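Laundry-folding kit from Niven goes out to first customers in October

A two-armed folding kit that has spent most of the past year on a table at the back of a Plumberg workshop is finally going on sale. Niven, the small company behind it, says the first boxes will leave the building in October, and that people who would like to try one before they spend any money can do so at the shop, with their own shirts if they care to bring them.

The kit is called Seranora, and it is meant for places that fold a great deal of the same sort of thing without being large enough to buy the big machines that hotels and hospital laundries use. Think of a guesthouse with a dozen rooms, a dry cleaner with a wash-and-fold counter, a thrift store that takes in bags of T-shirts every morning and would like them on the shelf by lunch. Two arms stand at the far side of an ordinary table, a cloth goes down over the top, and the clothes go on the cloth one at a time. You bring the table.

"People come in expecting a cabinet with a slot in it," said Sunita Tran, who runs the sales side at Niven and gives most of the demonstrations. "They put the shirt in the slot, and out it comes on the other side all square. Ours works out in the open, where you can watch every bit of it, and I think once folks have stood there for a few minutes they like that better. They start rooting for it."

We stopped by in the middle of the afternoon and stayed a good deal longer than we had planned, partly because the coffee was very good and partly because she is right about the rooting. There is something about seeing a machine go after the corner of a T-shirt that makes you want to lean in and help.

What it costs and what you get

Niven is offering Seranora two ways. A customer can rent the kit for $200 a week, with a month as the shortest term, or take part in a hands-on trial in Plumberg first, which costs nothing and runs for as long as a morning or an afternoon allows. The company is not selling the kit outright this year. Tran said that may change, and that a few people on the waiting list have already asked her, some of them more than once, to please just name a price.

The rental covers both arms, their grippers, the cabling, the computer that runs them and a setup visit within driving distance of Plumberg. Customers farther off get a video call and a long printed booklet, which we leafed through and found to be a friendly piece of work, with large type and a section on cleaning that somebody clearly took trouble over. The table should be 1220 millimeters wide at the least, or four feet and a hair, so that both arms have room to swing out to the sides. Anything narrower and the elbows get crowded.

Repairs during the rental are included too, apart from damage caused by spills. Tran mentioned the spills twice. Laundries are full of open jugs, and she would like them kept on a different surface, please.

What it will and won't fold

T-shirts are the strong suit at present, along with hand towels, pillowcases and other flat, soft things. Niven's practice runs have covered more than 3000 garments, most of them washed and rewashed until they lost any crispness they had when new, and the company thinks the limp ones make the better teachers. A stiff new shirt will lie wherever you put it. An old one slumps and wrinkles and tucks its own sleeve underneath.

The engineer who looks after that side of things is Bart Declercq, a tall, patient man who talks about cotton the way some people talk about the weather. He told us the first move matters most. If the arms can find the two upper corners and pull the cloth gently out between them, a great many of the wrinkles take care of themselves, and the rest of the job becomes a matter of laying one part over another. If they take hold of the wrong spot, the whole thing has to be set down and started over.

"I have watched it take hold of a hem and treat it like a shoulder," Declercq said. "It was very sure of itself. We had a long talk after that one."

Button-down shirts are on the list for next year. Fitted sheets are not on any list, and he asked us kindly not to bring them up again. Socks can be laid flat by the arms but not paired, and anything with a zipper should be zipped before it goes on the table. Dark clothes on a dark cloth give the system some trouble, so Niven suggests a covering that is easy to tell apart from whatever is being folded. A pattern is fine, Declercq said, and he rather likes one himself.

A morning at the dry cleaner's

The one business that has had a kit on its own floor so far is Bida, a family-run dry cleaner and wash-and-fold a few streets away from the workshop, which agreed to host Seranora for 3 weeks over the summer and report back on how it went. The owners put it by the front window, a decision they describe as good for business and hard on the glass, which had to be wiped clear of nose prints every evening.

Their verdict was a fair-minded one, and Niven has been generous in letting people hear all of it. The arms are slow. A practiced person at the counter can fold several shirts while Seranora is still smoothing out its first, and on a busy morning the staff simply worked around it. In the quieter stretches it earned its keep, though, going steadily through a basket while the one employee on duty answered the phone, took in coats and looked for somebody's missing belt. The stacks were neat enough to hand over the counter — not perfect, the owners said, but neater than what they do themselves at closing time.

They had complaints as well. The booklet's chapter on starting up after a power cut was confusing and has since been rewritten. The stop button was too far away for the shorter members of the family, so it now comes on a longer cord. And they would have liked a way to tell the arms to hurry up, a wish Declercq has heard from every single person who has visited and which he is, he says, working on.

Bida has put its name down to rent the kit again this winter, when comforters come in and hands are scarce.

Trying it yourself

Demonstrations are held in the back room of the workshop, mornings and afternoons, and it helps to call ahead so that somebody can have the arms warmed up and checked over. Visitors are welcome to bring a small bag of clean laundry. Tran asks that it be things you don't mind seeing pulled about a bit, although she added that nothing has been torn on her watch and that the grippers have a lighter touch than her own mother.

Expect to spend a while. The first few garments usually go to showing how the kit behaves when all is well, and after that guests are encouraged to be difficult — crumple something up, drop it on the cloth upside down, turn one sleeve inside out. Children may watch from behind the rope and are apparently the toughest critics of the lot.

A light gray garment had its turn on the fan-patterned cloth, with one white gripper at each upper corner and a few creases still running across the middle.
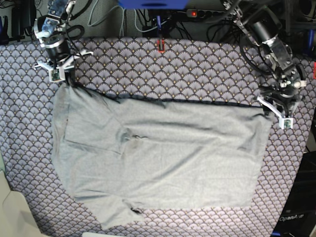
Booking and questions

Places for the October trials can be reserved by phone or at the front desk, and a deposit is asked only of those who go on to rent. Businesses outside Plumberg should mention how far away they are when they call, so that Niven can say whether a setup visit is possible or whether the video call will have to do.

Anyone already on the waiting list will be contacted first and doesn't need to sign up again. Tran is also looking for one or two more places willing to host a kit for a longer stretch at a reduced rate, in return for the same sort of plain talk she had from Bida. A guesthouse would be ideal, she said, particularly one with a lot of towels.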